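Lornach hall floor and craft room plan goes to residents

Residents of Lornach have until the end of the month to comment on a plan to fix up the old hall on Sotiropoulos Street, including new flooring in the craft room and a longer list of hours for community groups.

The plan was put out by the hall association after a wet July, when water got in under the back door and lifted part of the passage floor. The main room was not damaged. The association wants to do the passage, the craft room and the kitchen at the same time so the building only has to close once.

Two floor patterns are being considered for the craft room, a plain grey sheet and a diamond pattern in off-white and dark green. The diamond pattern costs a little more. Association secretary Delyth Beddoe said most of the people who had spoken to her liked the green.

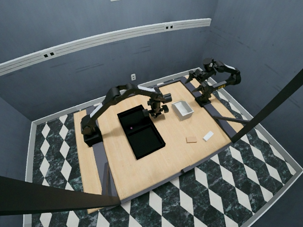
Off-white and dark green diamonds, with a light wood table.

Flooring firm Brornent has quoted for the work and says it can finish in 28 days, as long as the boards underneath are sound. A second quote, from Trustex, was higher but included painting the walls. Both quotes can be read at the hall office.

The building would be shut for the whole of the job. The playgroup and the Tuesday-rate card players, as the cheap daytime hirers are still called, would move to the library meeting room. The quilters have asked for storage while they are out, and the library has offered them one cupboard.

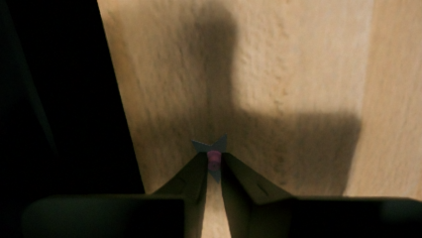

LORNACH, 8 Sep 2026

Hire fees would also change under the plan. Local groups now pay $6 an hour for the craft room and would keep that rate until the middle of next year. Private bookings would go up, and a bond would be charged for parties for the first time.

"We've had over 500 bookings since the last fee change and the power bill has gone one way," Ms Beddoe said. "We'd sooner put up the party rate than charge the playgroup more."

Parking drew the most comment at the first information night. Some neighbours asked for the side gate to be locked at 9 pm, and the association has agreed to try it over summer.

Comment forms are at the hall office, the library and the general store. They can be left in the box at any of the three. Late forms will not be counted.

Contact the newsroom | Copyright Lornach news page | Back to top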